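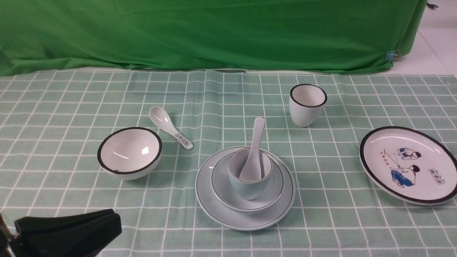

Plato, platillo y taza en su sitio, con el cuenco y la cuchara a la izquierda.

Llevo años defendiendo en las sobremesas, con una insistencia que mi familia soporta con paciencia, que la mesa de diario merece tanto cuidado como la de los domingos. Me miran como se mira a quien plancha los calcetines, y sin embargo cada vez estoy más convencida. Tenemos la vajilla buena encerrada en un armario de diciembre a diciembre, envuelta en papel de periódico, y comemos el resto del año en platos desparejados que ni siquiera nos gustan.

Mi madre tenía una vajilla Doležal de 41 piezas (la número 42 se perdió en una mudanza y todavía se habla de ella) que usamos en 2 ocasiones, que yo recuerde. Cuando la heredé, lo primero que hice fue poner las tazas en el estante de abajo, junto al café. Mi hermana casi me retira la palabra.

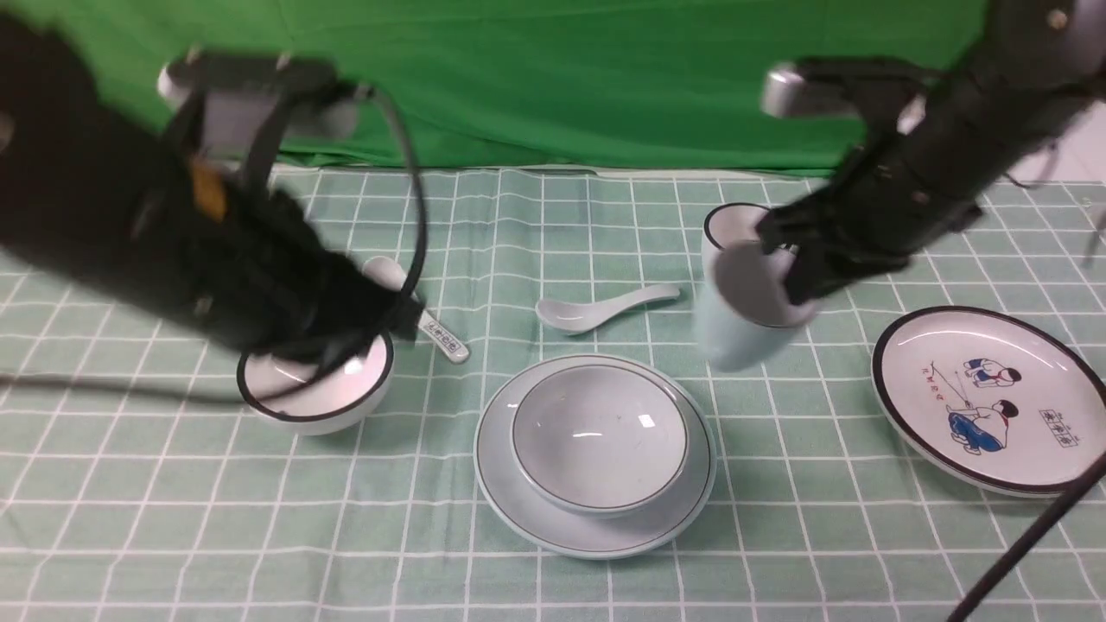
Y es que me parece que confundimos guardar con querer. Un cuenco se conoce usándolo: se aprende cuánto caldo admite, cómo se sujeta cuando quema, con qué cuchara se lleva bien. A mí me gustan las cucharas de cerámica, de esas de sopa, anchas y un poco torponas, que obligan a comer despacio y no chirrían contra el fondo. También me gusta apilar, que para algunos es una falta de elegancia y para mí es media mesa puesta: el plato grande abajo, algo más pequeño encima, y así se lleva todo de un solo viaje desde la cocina.

Sibusiso Mathebula, que tuvo durante mucho tiempo una tienda de loza en Putton y con quien me carteo todavía, me escribió una vez que sus clientes le preguntaban siempre por el precio y casi nunca por el peso. Él vendía juegos de 800 y piezas sueltas de 129, y se alegraba más con las sueltas, porque sabía que esas acabarían en el fregadero aquella misma noche. Le doy toda la razón. ¡Qué alegría da un plato recién comprado que se estrena con unas lentejas!

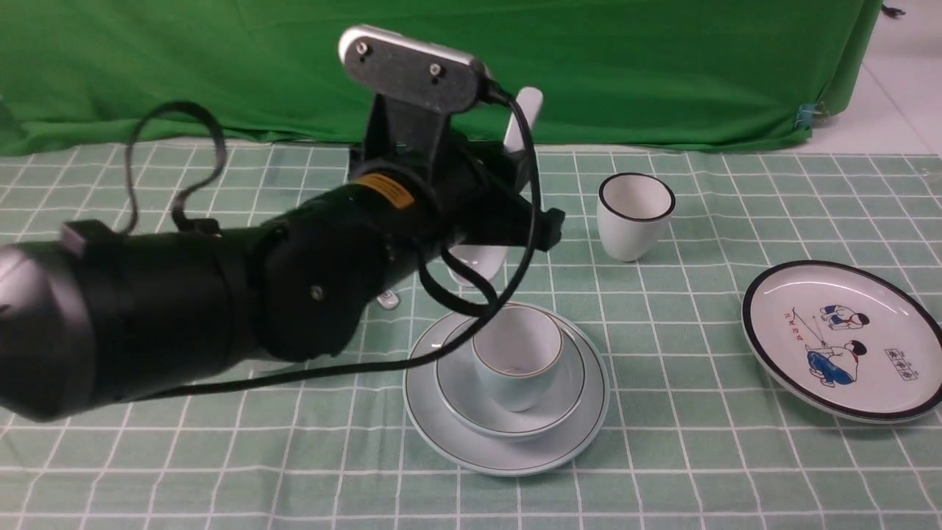 ¿Hace falta que todas las piezas sean del mismo juego?
Basta con que compartan algo, un tono o un filete oscuro en el borde, y la mesa ya parece pensada.

Lo digo por experiencia, que en mi casa conviven un par de cuencos blancos de Imlow con lo que queda de la herencia materna, y nadie se ha quejado nunca. El mantel ayuda mucho, eso sí. Yo soy de manteles claros, verdes si puede ser, y confieso que los de cuadrícula me resuelven la vida: coloco el plato siguiendo las líneas y me queda derecho aun con prisas y sin gafas. Las arrugas de haber estado doblado se las perdono, como me perdono las mías.

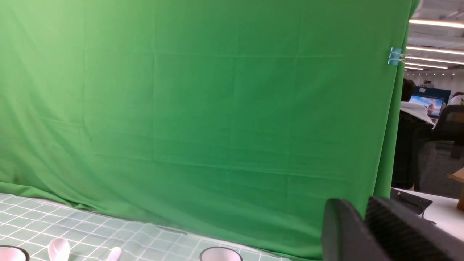 OPINIÓN / LA CASA

Claro que se rompen cosas. El invierno pasado se me fue al suelo una salsera Murnska que adoraba, y estuve de mal humor hasta la cena. Pero luego pensé en todos los almuerzos que nos había acompañado y se me pasó bastante el disgusto, mientras que las copas de mi tía, intactas en su vitrina, no me traen a la memoria ni una sola comida.

Así que esta semana, si tienen un rato, abran ese armario y saquen aunque sea una taza. Lávenla, que tendrá polvo, y desayunen con ella el lunes. Yo he puesto ya la mía a escurrir, y mi hermana, por cierto, viene a merendar.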